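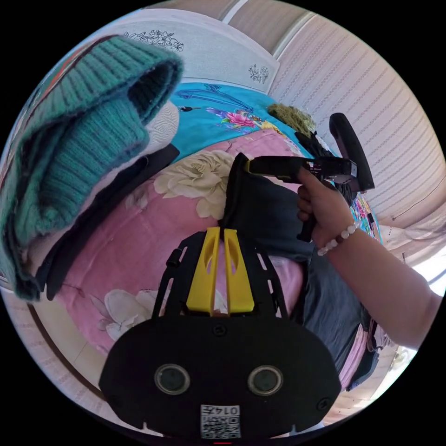
4.2 Script lettering on everyday clothing

The earliest item in our sample is a copybook from 1795, held in the Lulter collection, which gives full alphabets in round hand along with short mottoes for practice. We used it as the baseline for letter shape. Each later item was scored against it on slant, stroke contrast and the joining of letters. The scoring sheet is in Appendix B. Items on paper were scored from scans and garments from the cloth itself, laid flat without stretching.

Joining turned out to be the hardest feature to score. In the Natier shirts the letters touch in most words, but the strokes do not run on from one letter to the next. They overlap - the exit stroke of one letter simply sits on top of the next. We scored these as "touching" and kept "joined" for continuous strokes. Two of the Anar garments fell between the categories and were left out of Table 3.
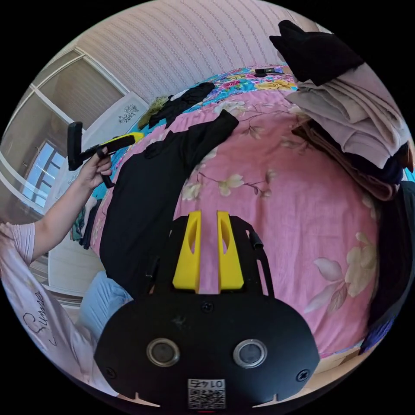

Print color was recorded separately from letter shape, as Ivanyshyn's pattern sheets list ink and cloth in different columns. Dark ink on a pale ground was treated as a single group, whatever the exact shade of either. Script of this kind borrows the look of pen on paper, and a pale cloth keeps that link even when the letters are much larger than writing. The light pink short-sleeved shirt in Figure 2, with dark lettering in a handwritten style on the front, belongs to this group. Light ink on dark cloth was placed in a second group, where the nearest model is chalk or sign paint.

Slant was measured on lowercase letters with a straight main stem. Where a garment had fewer than 12 such letters, capitals were added and the item was marked in the table. Wear was noted but not scored. Cracked prints lose their thin strokes first, so stroke contrast on older shirts should be read with some care.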